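3.2 What people leave out on the table

It helps, before we come to the tables themselves, to say a word or two about how we came to be looking at them at all. When we began the Pendthorpe study we had fully intended to write about cupboards. Cupboards were what the earlier literature had dealt with, and cupboards were what our first set of questions asked about: which shelf, how high, how often opened, and so on. But in the kitchens and back rooms we visited, the people we spoke to kept steering us gently away from the cupboard door and over to the table, where the things they used most seemed to live for days at a time. One householder told us, quite cheerfully, that her cupboards were "for show and for Christmas". After hearing much the same from several of her neighbours we gave in, rewrote the schedule, and started again with the table top.

We ended up with 69 tables in all, of which 56 had enough on them at the first visit to be worth sorting into kinds. The remaining tables were either cleared for a meal or, in a few homes, kept bare as a matter of pride, and we return to those in Section 5. Following Shehu's earlier notes on household packaging, we grouped what we found by shape before we grouped it by use. This may sound like an odd way round, but the shape of a thing has a great deal to do with where it ends up. A flat-sided box stays where it is put. A lidded tub can be stacked or pushed against its twin. A cylinder laid on its side is another matter altogether — it wants to be held, or propped, or wedged against something heavier, and people told us they had all sorts of small habits for dealing with it.
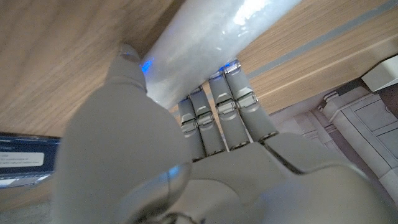 Figure 4. A white, translucent cylinder held against a wood-grain surface.

3.3 Cylinders, boxes and lidded tubs

Of the three shapes, it was the cylinders that people had most to say about. Rolls of foil, rolls of baking paper, tall canisters and cardboard tubes were named again and again as the items that "never go back", and when we asked why, the answers were wonderfully varied. Some people blamed drawers that were an inch too short. Others said that a roll is picked up so often in the course of an evening's cooking that there is no sense in putting it away between times. One retired baker in the Lebrun flats had fixed a strip of beading along the back of his table for no other purpose than to give his rolling pin and his baking paper something to rest against, and he was kind enough to let us measure it (60 cm, and beautifully sanded).

Boxes came in for much less comment. Small cartons were left standing on a long side or lying flat, usually somewhere towards the middle, and few people could remember having decided where to put them. Clear tubs with lids fell somewhere in between. They tended to travel in pairs, set down side by side near the edge where the person normally stood, and our diary-keepers often described them as "waiting" — for leftovers, for the next day's lunch, or for a lid to be found.
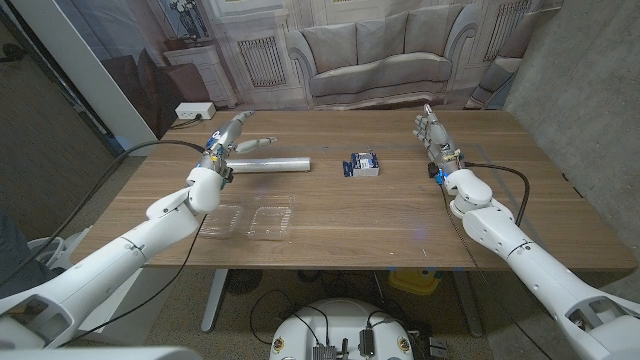

Figure 5. Table top with a long silver tube, a small box and two clear lidded containers.

The near edge deserves a little more attention than we first gave it. In the diaries, which ran for most of July and gave us 175 usable entries, people wrote of the front of the table as a working strip and of the back as something closer to a shelf. Anything with a plug or a lead drifted to the back corners, where the sockets generally were, and stayed there. Lidded tubs and whatever was in use that hour stayed at the front. Between the two lay a sort of common ground, and it was there that the small boxes gathered, along with post, pens and the odd pair of spectacles.

We should add a word of caution about long items, as our coding scheme (adapted from the Iler sheets) allowed each object only one position. A roll lying across the table can quite easily begin in the front strip and finish in the middle, and two of us, coding the same table on the same afternoon, did not always agree on where to put it. In the end we settled such cases by the midpoint of the object, with Adebayo Shehu giving the casting vote. The tables that needed a casting vote are marked with a dagger in Appendix B, and readers who would like to try a different rule are very welcome to the sheets.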